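Why Does Sorting Things Into Boxes Work So Well?

Have you ever gone looking for one particular thing, the purple marker maybe, or the lid to your water bottle, and ended up with half the house spread out on the floor? Most of us have, and grown-ups do it too (I did it this morning, hunting for my scissors!). The good news is that people have been solving this problem for a very long time, and the answer is nearly always the same: give things a place to live. It could be a basket, or a drawer, or a plain old box, and a see-through box is one of the handiest, since you can peek at a bottle with a blue cap through the side without even lifting the lid.
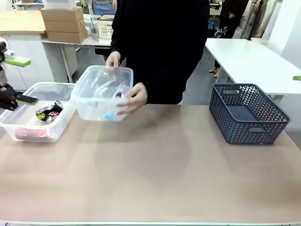

Kelly Siqueira wrote to us that her children's boxes stayed neat only after the family agreed to put one kind of thing in each, and that before then "everything just went wherever there was room, and we had tidy boxes full of mess."

Scientists and librarians have a word for what Kelly's family did. They call it sorting by category, and a category is simply a group of things that belong together for some reason. You get to pick the reason! You could put all the art things together, or all the things you use outdoors, or all the things that are waiting to be recycled. Try it on your own desk. Take 4 boxes and 25 small things, and see how many different ways you can share them out before you run out of ideas.
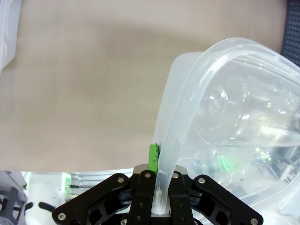 Now let's talk about plastic, because it's a curious material when you stop to think about it. Plastics are made of very long, chain-like molecules, all tangled up together like a bowl of spaghetti. In some plastics the light can travel nearly straight through the tangle, and those are the clear ones. A little of the light bounces off the surface instead, and that's why you see bright white streaks along the curved rim of a clear box. Tip one slowly under a lamp at home and watch the streaks slide along the edge. Then fill it up again, please, and put it back on the shelf where it lives.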